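Search notebook... Go
2 min read

October, wood store log, after lunch

Right, moisture readings on the split ash from Norley. I did 30 pieces this time, fresh face every time (split it, then pins into the middle along the grain), and the inner ones are still wetter than I'd like. The ends read lovely and dry, and that's how I fooled myself last winter!

Weighed the test log again as well. It went on the rack at 1503 grams and I've got it in the book as R1, so please don't burn it, whoever is tidying up.
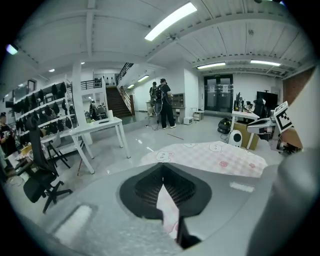

The Mosberg load is a different story. It was sold to us as seasoned birch and I'd say half of it was standing until spring. Bark still tight, no cracks in the ends, and it thuds when you knock two bits together. I've stacked it separately on the Dedside side with the bark up and left the gaps wide. The oven sample went in at 521 grams and came out at 408, so on dry weight that's nearly 28 per cent. Not stove wood yet, whatever the ticket says.

I was all for moving the lot under the lean-to before the rain.

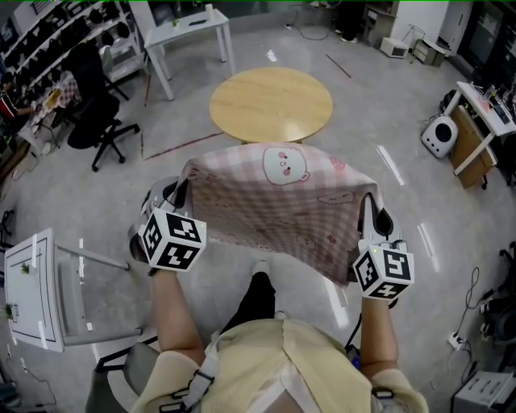
Sinan Toprak reckons I should leave it out in the wind until the end of the month and only cover the top, as the lean-to gets no air at the back. Fair point, and I did lose a row to mould in there once. Top sheet only, then, and I'll split the fattest rounds again tomorrow morning. Still need new pins for the meter.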